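Does folding a zip-up hoodie the "file" way really save any drawer space?

Posted in Laundry & Closets by Rollilach

I keep reading that thick zip-ups should be folded into little upright packets instead of stacked flat, and I don't buy it. I tried it in December with the whole family's sweatshirts and the drawer closed exactly as badly as before. The zipper makes a hard ridge, the hood makes a lump, and the packet falls over as soon as you take its neighbor out. The orange one is the worst of the lot. Even getting it spread out to start with is a chore.

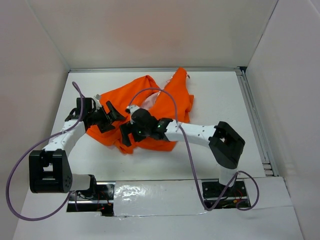

2 min read

So what am I missing? The guides all say to smooth it out first, as if a heavy knit with a zipper down the front will lie there like a pillowcase. I'd like to hear from people who have kept this up for longer than 4 weeks. Please don't tell me to buy dividers. I had a set from Ullora and they slid all over the drawer.

Zasstead

It works for T-shirts. For zip-ups I have my doubts too, but most people fold them open, and that's half the trouble. Close the zipper all the way first - yes, every time - and lay the thing face down. Sleeves straight across the back, then sides in, then fold up from the hem. If you pick it up by a handful in the middle you'll be starting over.
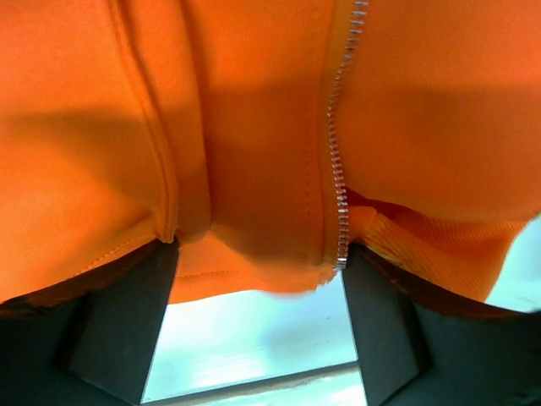

The zipper never bends where you want it to, so I fold beside it and leave the teeth in one long line down the middle of the packet. Same with thick seams. The ribbed parts spring back whatever you do, and I've stopped fighting them. Does it save space? A little, in a deep drawer. In a shallow one, none that I could find.

Phelan

just hang it. 3 hangers cost less than the time you spent typing this

Ullie229

I'd question the space claim altogether. Cloth takes up the room it takes up, and pressing it into a packet only helps until it puffs out again. What you do get is being able to see each one. Whether that's worth the fuss is up to you - I went back to folding in half and stacking, with the bulky ones on a shelf.

One thing I would check is the lining. If it shows down the front, the two halves aren't lined up, and whatever fold you make after that will come out crooked.
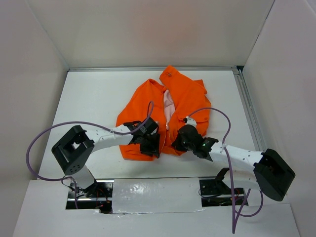 Zip-front still open, pink lining showing between the halves.

I get the halves even at the hem and work up from there. Going from the collar down never came out straight for me, whatever the guides say.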